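旧台式机清灰与更换导热硅脂

用了几年的台式机，风扇声越来越大，玩一会儿游戏就降频，多半是灰尘和干掉的硅脂在作怪。整套做下来一个下午足够，不需要专业工具。下面按我自己的顺序写，机型不同的地方请对照说明书。

先记录温度

动手之前先跑一次满载测试，记下处理器的最高温度和风扇转速。我这台清理前满载94度，风扇一直顶在4,000转。没有这组数字，装回去以后就没法比较。

准备工具

十字螺丝刀一把，最好带磁性。软毛刷一把，新的油漆刷也行。压缩空气一罐，浓度高一点的异丙醇一小瓶，不掉毛的擦拭布几张，导热硅脂一支。硅脂我用的是Starka的小支装，够涂好几次，开封后拧紧盖子放在阴凉处。另外找个带格子的小盒子放螺丝，机箱螺丝和散热器螺丝分开放。

断电和开箱

关机，关掉电源背后的开关，拔下电源线，再按一下开机键，把残余的电放掉。显示器、键盘、网线全部拔下，接口多的话先用手机拍一张背面。机箱搬到宽敞的桌面上，拧下侧板螺丝，侧板往后推，取下。然后把机箱放平，主板朝上，这样拆散热器时不会因为自重把主板拉弯。

碰零件之前先摸一下机箱的金属部分。铺地毯的房间尽量别干这个活。

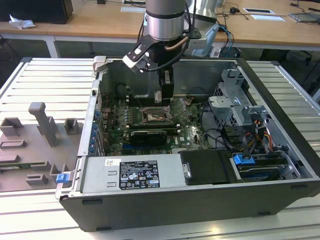 文／Grímur Hedegaard　栏目：Grurnum 动手修　更新于六月

机箱放平、侧板取下之后，先别急着吹灰，看一遍线是怎么走的。处理器风扇的插头一般在插座附近，印着CPU_FAN字样，拔的时候捏住塑料头，不要拽线。

除尘

先用毛刷把大块的灰扫松，再用压缩空气吹。罐子保持直立，倒过来会喷出液体。吹风扇时用手指按住扇叶，别让它空转。电源不要拆开，从外面的格栅往里吹几下就够了。前面板的防尘网可以取下来用清水冲，晾一夜再装。

拆散热器

散热器冷的时候硅脂粘得很牢，硬拔有可能把针脚式的处理器一起带出来。开箱前让电脑运行十分钟再关机，会好拆很多。螺丝按对角顺序松，每颗先松两圈，轮流来。松完以后左右轻轻扭动，感觉滑动了再往上提。

清理旧硅脂

擦拭布蘸少量异丙醇，从外圈往中间擦，散热器底面也一样，擦到看不见灰色为止。如果要取出处理器，先把压杆抬起，再打开金属扣架，捏住处理器两侧垂直拿起。触点式的插座，里面的弹片很细，碰歪一根就可能开不了机，所以插座空着的时候不要刷，也不要让布从上面拖过去。处理器放回去时对准缺口和三角标记，不用力就能落到位。

涂新硅脂

在处理器顶盖中央挤一粒豌豆大小的量，不用抹开，散热器压下去会自己摊平。顶盖面积大的型号可以挤成一个叉。散热器对准孔位垂直放下，还是按对角顺序上螺丝，4颗都带上以后再逐颗拧紧，拧到有明显阻力就停。

装回和测试

风扇插头先插好，这一步最容易忘。检查内存条两端的卡扣有没有扣住，显卡有没有插到底，有没有线会碰到扇叶。侧板先不装，接上电源和显示器开一次机，看风扇转不转，能不能进系统。没问题再关机装侧板。

再跑一次同样的满载测试。我这台降到78度，风扇声也小了。如果温度几乎没变，多半是散热器没压平，需要拆下来重新擦干净再涂一次，旧的那层不能接着用。

常见问题

开机没有画面：先重插内存，再重插显卡，最后检查显示器的线是不是接在显卡上。

提示风扇错误：风扇插错了接口，换回CPU_FAN。

多久清一次：家里有宠物或者机箱放在地上，半年清一次灰；放在桌上的，一年一次。硅脂两三年换一次，温度正常就不用动。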